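Hastis Skudham Printed Blanket, Leaf Pattern: Review
By Jonalyn Maglaya
Filed under: Bedding, Blankets and Throws

Summary
A midweight printed blanket with stable color and a usable amount of grip. Hem construction is average. Lint transfer to dark knitwear is low after the initial washes and moderate before them. Recommended for a guest bed or as a cover for a bed that doubles as a folding surface. Not recommended for anyone who wants a heavy blanket or a reversible one.

Background
I bought the Skudham at full price for 70 dollars to replace a Bañez waffle blanket that had lost its shape along both long sides. The Bañez was cotton and heavier. I note this because some of the comparisons below are between unlike materials, and a reader choosing between the two should weigh them accordingly.

The Skudham is sold in two sizes. I tested the larger. It has been on a spare bed since delivery, where it gets light overnight use and frequent daytime use as a place to sort and fold laundry. Most of my observations come from the second job.

Fabric and print
The fabric is a brushed polyester, printed on one face. The ground color is cream. The motif is large leaves, including orange-brown fern fronds and bigger, simpler leaf shapes in gray, with smaller ones in grayish and pale blue. Registration is good: I found no misaligned edges in the fern leaflets, where a cheap print usually shows its faults first. The reverse is unprinted, and some of the pattern ghosts through. Spread with the reverse up, the blanket looks faded.

The scale of the print matters if you plan to fold the blanket at the foot of a bed. Folded in quarters, it shows parts of leaves and no complete one. Spread flat, it looks as intended.

Hems
Overlocked and turned once, with a single line of stitching. Stitch length is consistent except at the corners, where the machine operator evidently slowed down and the stitches bunch. One corner had a loose thread on arrival. I trimmed it and it has not run. The Bañez had mitered corners and was better in this respect.

Washing
I ran ten wash cycles on cold with the manufacturer's recommended low tumble dry. Results:

Shrinkage: slight in length, none that I could measure in width.
Color: no visible change in the orange-brown areas. The pale blue may have lost a little strength. I compared it with the care-label corner, which gets less light, and could not decide.
Pilling: minor, confined to the strip where people sit.
Drying time: short. It came out ready well before a load of towels of similar bulk.

The first wash left a substantial amount of cream fuzz in the filter. The second left less. After that the quantity was unremarkable. Wash it alone the first time. The care label does not mention this and should.

Use as a folding surface
The brushed face has enough friction to hold a sleeve where you put it. This is useful with knits, which slide off a smooth duvet cover and onto the floor. It is a drawback with anything you want to shift after it is laid down, because the blanket travels with the garment and has to be pulled straight again.

Contrast is the other practical point. Dark clothing is easy to see against the cream, and so is anything stuck to it. Black socks are simple to pair. White undershirts and pale gray items are harder, particularly where they land on the gray leaves.

Lint
I checked dark knitwear on the blanket for surface fuzz, using a Stutent lint brush to clear each piece beforehand. A smooth jersey picked up nothing of note. Soft, slightly fuzzy knits did worse, as would be expected of any brushed textile. A pass with the brush dealt with most of it.
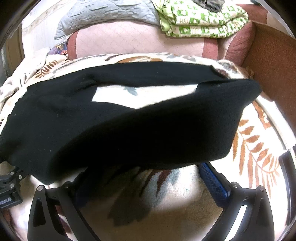
Page last changed: July. Lint section revised.

A black knit with a few tiny white specks on it, bunched over the leaf print, is a fair illustration of the level I would call acceptable. I can't assign those specks to the blanket with any confidence. Dryer lint and tissue residue look the same at that size, and a knit of this kind collects both. Before the first wash of the blanket, the amount on similar garments was clearly greater.

Complaints
The label is sewn into a long side and scratches. The storage bag is too small to get the blanket back into once it has been washed. The product page calls the ground color "ivory," and it is warmer than that.

Alternatives
The Bañez waffle is the better blanket for sleeping under in cold weather, with the shape problem noted above. Hastis also sells the Skudham in solid colors. I have not tested those.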